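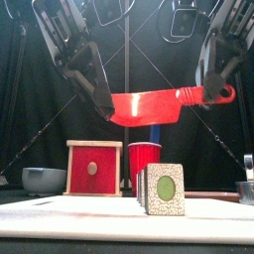

Two arms on a toy knife. A part this light needs very little payload.

How to budget for a two-arm tabletop cell

Updated May 9, 2023

Most first budgets for a two-arm cell have one large line for the arms and one small line called "other." The second line is where the trouble comes from. I have now helped plan three of these cells, and the steps below are the order I would follow again.

1. Write down what the arms will pick up

Do this before you ask for a quote. List the objects, weigh the heaviest, and measure the longest. For our last cell the heaviest item was 448 grams, so we stopped looking at the larger arms that Lindemann had put at the top of its offer. Payload costs money twice, once in the arm and again in the table that has to hold it steady.

Long items matter for a different reason. They set how far apart the arms can stand and how much of the table both of them must reach. Cut a cardboard strip to the length of your longest item and turn it around on the table before you fix the spacing of the bases. 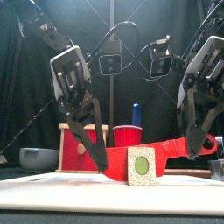
A toy wrench on the table, with a gripper closed on its ring end.

2. Price the grippers separately

Ask for the gripper, the fingers and the spare fingers as separate lines. Fingers are wear parts. Weltix quoted us a set at 60 dollars and Broderine would only sell the whole gripper, which made the cheaper-looking offer the more expensive one by the end of the first year. Buy two spare sets with the original order so they come in the same shipment.

3. Plan the cameras and the cables together

Each camera needs a mount, a cable and a port on the computer. Write those three next to every camera in your spreadsheet. Cables have to be long enough to follow an arm to the end of its reach and back – measure along the arm, then add slack for the bends. Short cables were the most common reorder on our list.

Check the ports before you buy the computer. We had to add a card later, and it held up the work for longer than the price suggests.

4. Put the enclosure in the budget

Curtains, posts, brackets, clamps and lighting look like things you will find in a cupboard. You won't find enough of them. Our enclosure parts came to 1,098 dollars, fabric included, and none of that was in the first draft. If you use dark fabric, get a sample first and hold it under your own lights, as some fabrics shine more than you would expect.

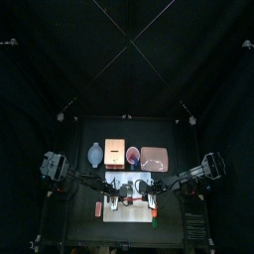 Kwadwo Ankrah wrote in to say that he would move this step to the top. At Murutska they ordered the arms first, then learned that the frame they wanted would not fit through the door of the room, and the arms stayed in their boxes until September. He also suggests asking for the frame as a kit, even if assembly takes you a day.

I agree about the door. Measure it, and the elevator too if there is one.

5. Set aside money for test objects

Toys, cups, bowls, blocks and small boxes are cheap, but you should buy doubles of everything. Product lines change, and a replacement cup in a slightly different size can mean repeating work. Keep the duplicates in a labeled bin and write the store and the order number on the lid.

6. Compare offers on the same sheet

Make one row per item and one column per supplier, with these rows at least:

Arms and bases
Grippers, fingers, spare fingers
Cameras, mounts, cables
Computer and any extra ports
Table, frame, curtain, lighting
Emergency stop and wiring
Shipping, customs, installation
Service after the warranty ends

Leave a cell blank if the supplier did not answer, and send the blanks back as questions. Lindemann filled ours in within a week. Broderine needed a second reminder for the shipping row – ask for that one early if you are ordering from abroad.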